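9/15/18

Slept badly and got up before it was light. Made coffee and ate the last of the bread from El Idrissi. 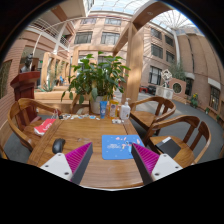 The blue mat on the table.

Rode the bus to Wirkeck after breakfast to see about the room. The rent is 308 a month, heat not included. The one I looked at in Provurura was 206 but it had no window that opened, and the stairs smelled of frying. I told the landlady I would let her know. She wants an answer soon and a deposit by December at the latest.

The room itself is fine. It faces a yard with a walnut tree. There is a sink in the corner and a closet with a door that sticks. I paced off the long wall and the bookcase will fit if I leave the small chair behind – I never sit in it anyway.

Walked back along the canal to save the fare. It took longer than I expected and my left shoe is letting in water again. Stopped at Tako for noodles and read 4 pages of the library book, then gave up and watched the street. I am on page 118 and still don't care who took the letters.

Home by late afternoon. Washed two shirts, paid the phone bill, and wrote out what I spend in a month on the back of an envelope. Wirkeck is possible if I stop buying lunch. Provurura is possible without changing anything.

Rain started after supper. I think I will take Wirkeck. Will call in the morning.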